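Baert Trunden Check-In Station for Childcare Centers

Reviewed for the Liltcombe Parents' Buying Guide by Fenna Martens
Last updated 16 June 2024

Price as tested: $1,208 for the station, plus $259 a year for the software
Made for: daycare centers, preschools and after-school programs
Supplied with: touch screen, wall bracket, power cord, 5 staff cards
Family accounts: up to 600
Our view: buy only if your paper sheet is already failing you

The Trunden is a wall-mounted screen where parents sign their children in and out. You type a code, tap your child's name and the time is saved. The sales page says it "transforms the family experience." I have dropped off two children at daycare over the years and what I wanted from the experience was for somebody to take the lunch bag and tell me if there was a fever going around.

So I came to this one with my arms folded. Hisard, the center my younger son goes to, put a Trunden by the front door in May and let me talk to the staff about it.

What it does well

The record is clear. Our old clipboard had times written by people holding a baby in one arm, and half of them were guesses. The Trunden saves the minute, the name of the child and the name of the adult. If your center charges a late fee, this ends the argument, though you may not like how it ends.

Pickup permissions are handled sensibly too. A parent can add a grandparent or a neighbor, and the center has to approve the change before it counts. Solveig Halvorsen, the director, still checks a driver's license the first time. Good. I would worry about any place that let the screen do that job.

What I don't buy

"Peace of mind." A sign-in screen tells you when your child arrived. It can't tell you if the toddler room has enough adults in it after lunch, or how long the lead teacher has worked there. Those are the things I'd ask on a tour, and a shiny box in the hallway shouldn't stop you asking.

"Saves hours each week." Baert gives no source for this. Elie Khoury, who runs the front desk at Hisard, thinks he saves a little time on billing and loses some of it again resetting codes for parents who forget them.

"Daily moments." This is the photo feature, and it costs staff attention. Every picture sent to my phone is one that a teacher stopped to take. Parents can switch off the alerts. Teachers can't switch off the reminder to post, at least on the version I saw.
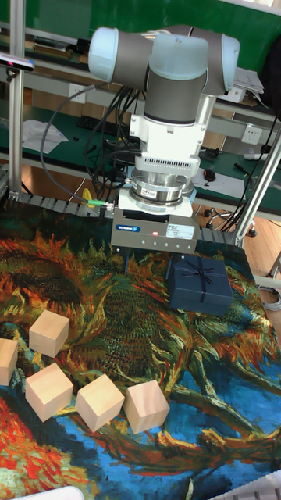 Gripper over the sunflower rug, with a navy gift box close by.

Setup and upkeep

The bracket needs four screws and an outlet within reach of the cord, which is short. Loading the family list took Elie an afternoon. The import tool wants first and last names in separate columns and gives an unhelpful error if they aren't.

The screen picks up fingerprints fast. Baert says to use a soft damp cloth and no bleach, an odd rule for a product sold to daycares. Ask about this before you order if your health rules call for a stronger cleaner.

If the internet drops, the station keeps taking sign-ins and sends them later. The phone app shows nothing new in the meantime, and it doesn't warn you that it's behind. I'd want that fixed.

The yearly fee

You can't skip it. Without the software plan the screen shows the time and your center's logo. Ask for the renewal price in writing.

Reader comments

Takeshi Murakami: We have one at our preschool. Works fine. The line at drop-off is longer than it was with two clipboards, because there's only one screen.

Renji Miyazaki: Does the code have to be different for each parent? My wife and I share one and the record always shows her name.

Fenna Martens: Yes, ask the desk for your own. Hisard gave us two.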